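Weniger Salz im Mittagstisch: Was sich in der Küche Mukutitz ändert

Seit November kocht die Gemeinschaftsküche Mukutitz nach überarbeiteten Rezepten. Der Anlass war eine Durchsicht aller Gerichte, die regelmäßig auf dem Wochenplan stehen. Bei den Suppen und Eintöpfen lag der Salzgehalt am höchsten, bei den Aufläufen schwankte er je nach verwendetem Käse stark. Brigitta Gruber, die den Speiseplan verantwortet, hat die Rezepte zusammen mit der Küche in Umeck neu abgestimmt.

Geändert wurde zunächst die Brühe. Bisher kam sie als fertiges Pulver, jetzt wird sie zweimal pro Woche aus Wurzelgemüse, Zwiebelschalen, Lorbeer und Liebstöckel angesetzt. Gesalzen wird sie nicht mehr. Das Salz kommt am Ende in das fertige Gericht, und zwar abgewogen. Für den Linseneintopf gelten 7 Gramm auf 2 Liter, für die Kartoffelsuppe 8 Gramm auf die gleiche Menge. Die Werte hängen in beiden Küchen neben dem Herd aus.

Beim Brot bleibt vorerst alles wie gehabt. Die Bäckerei Frandsen liefert weiterhin das Roggenmischbrot und den Zwiebelkranz. Mit ihr wird noch über einen etwas milderen Teig gesprochen, ein Probebacken ist vereinbart. 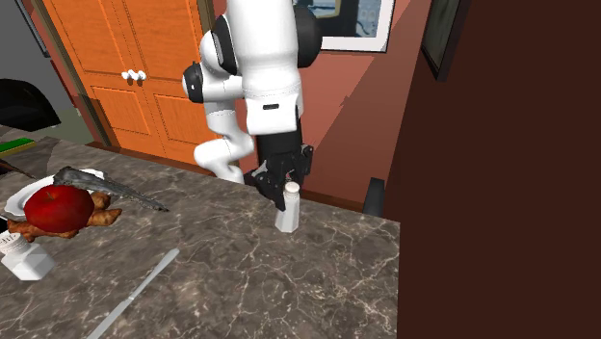 Kann ich am Tisch nachsalzen, wenn mir das Essen zu mild ist?

Salz steht weiterhin auf allen Tischen, dazu kommt eine Kräutermischung ohne Salz aus Majoran, Thymian, getrocknetem Sellerieblatt und etwas Paprika. Wir bitten darum, erst zu probieren. Der Geschmack stellt sich nach einigen Wochen um, und viele Gäste haben bei der Kartoffelsuppe keinen Unterschied bemerkt.

Beschwerden gab es beim Krautauflauf. Er war in der ersten Fassung tatsächlich fad. Inzwischen wird das Kraut vor dem Backen mit Kümmel angeröstet und mit einem Schuss Apfelessig abgelöscht. Diese Fassung bleibt auf dem Plan. Beim Gulasch ist die Küche zum alten Rezept zurückgekehrt, allerdings ohne die gekörnte Brühe. Die Salzgurken werden nun getrennt gereicht.

Wer zu Hause ähnlich kochen möchte, fängt am besten mit Nudel- und Kartoffelwasser an. Säure hilft ebenfalls: Zitronensaft, Essig oder ein Löffel Sauerrahm heben den Geschmack an. Pilze und Tomatenmark sollte man kräftig anbraten, bevor Flüssigkeit dazukommt. Wer aus ärztlichen Gründen eine bestimmte Kost einhalten muss, bespricht Änderungen bitte in der Praxis und gibt uns bei der Anmeldung Bescheid.

Die neuen Rezepte liegen als Heft an der Ausgabe in Mukutitz und in Umeck. Es enthält 9 Gerichte, jeweils umgerechnet auf vier Portionen. Gewürze für die Kräutermischung bekommt man im Laden Skendley, auch lose.

Rückmeldungen zum Essen nimmt Brigitta Gruber während der Ausgabezeiten entgegen. Zettel können auch in den Kasten neben der Geschirrrückgabe geworfen werden.

Stand: 03.12.2019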